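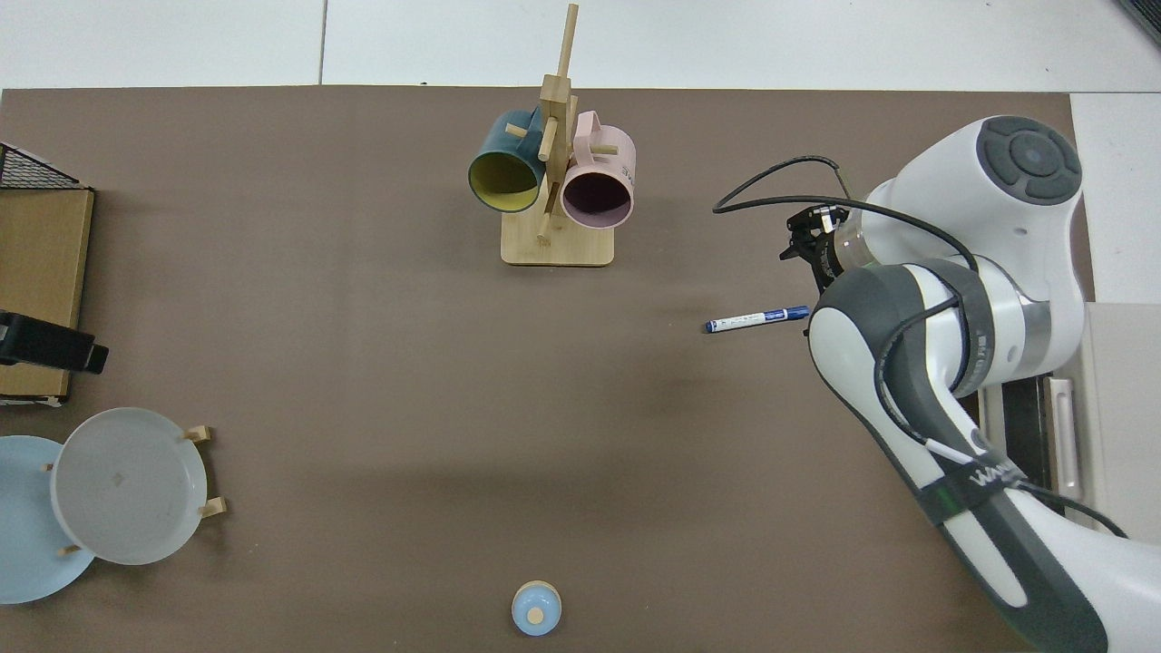
Rastogi Bench Pair
Two-arm tabletop system, seen at the Wistcombe open day, 22nd January
Category: Robots and automation > Benchtop
Availability: to order
Lease: $3,166 a month, service included
Our status: listed, not recommended yet

Rastogi sells the Bench Pair as a ready-made station for handling everyday objects. You get two arms with two-finger grippers, the mounting structure, the control computer and a software license. You supply the table, the power and a good deal of patience. We went to Wistcombe to find out how much of the brochure holds up on a bench, and we came home with a mixed list.

The brochure says "handles the things your people handle." That covers a lot of ground. The demonstration covered a mug tree, some plates and a marker pen, and most of the morning went to the pen. You could call that modest, but a marker is a fair test. It's thin, it rolls, and a bad grip will turn it in the fingers. I would still like to have seen the same job done with a cheap ballpoint, or a pen with a clip on it. I asked and was told that was "on the plan for April."

What the station does well

The arms move smoothly and they are quieter than I expected. Conversation across the table was easy, which can't be said for some of the older equipment on our list. The motion near the table is slow, and I don't hold that against it. Anyone who has watched a fast arm meet a dinner plate will feel the same way.

The grippers are plain, and I count that in their favor. Two fingers, open and close. Worn finger pads are covered by the lease. Broken ones are covered too, unless the service desk decides you broke them, so read that page of the contract before you sign it.
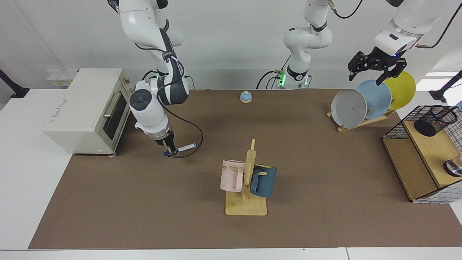

Setup is where the sales talk and the bench start to drift apart. The literature promises a working station in 2 hours. The staff at Wistcombe told me they had been setting up since the day before, and that was their own equipment in a room they knew. Some of that time went on lighting and on getting the props where they wanted them. A buyer will have to do those jobs too, so I think they belong in the figure.

The cables also deserve a hard look. They run outside the arms in loops, near the same space where the grippers are working. Rastogi says this makes them quick to swap. Fine, but it also gives them something to snag on. If your bench has pegs, racks or anything else that sticks up, plan the cable slack before you plan the task. There is a cable guide kit. It costs extra.

Then there is the success rate. A sheet by the door listed 147 pen pickups from the week before the open day, all marked good. It didn't say how many tries were left off, who decided what "good" meant, or whether somebody straightened the pen between tries. I asked for the full log and was promised a copy. When it comes I will post it on this page, whatever it says.

Specifications as supplied by the maker

Arms: 2
Grippers: two-finger, electric, one per arm
Mounting: structure included, table not included
Warranty: 3 years on arms, shorter on grippers (ask)
Training: one session at Janonthorpe, travel not included
Software updates: included while the lease runs

I haven't checked any of these except the first two.
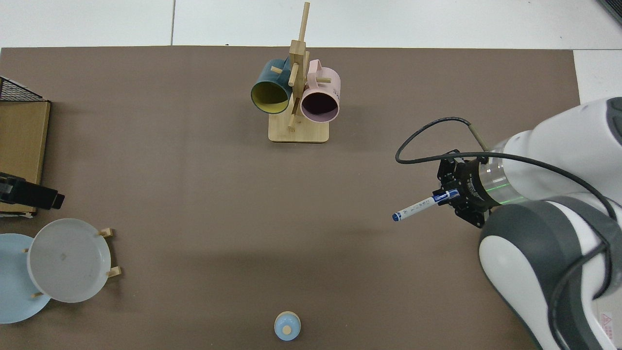

By Totari

A word on the objects, because buyers tend to skip this part. A light pen with a dark blue cap on a plain brown surface is about as easy as a pen gets for a vision system. My bench is scratched gray steel with tape on it, and half my pens are black. Rastogi's answer was that the system can be taught new items from recorded examples, and I believe them. What I couldn't get was a number of examples, or the hours it takes to record them, or whether that labor is mine or theirs. Get it in writing.

I would also ask to see both arms doing something that needs both arms. One arm holding a plate while the other puts a pen away would do. For the part of the session I stayed for, they took turns. If taking turns is all you need, a single arm costs less to lease and takes up less room.

Who should look at it: teaching labs, research groups with a technician on hand, anybody who already owns the patience mentioned at the top.

Who should wait: small shops hoping to put it to work the week it arrives.

Viewings are by appointment at Wistcombe or at the Janonthorpe training room. Bring your own objects and ask for them to be tried while you watch. They said yes to me in principle, though my stapler stayed in my bag all morning.

Lease quotes and the cable guide kit: use the inquiry form and put "Bench Pair" in the subject line.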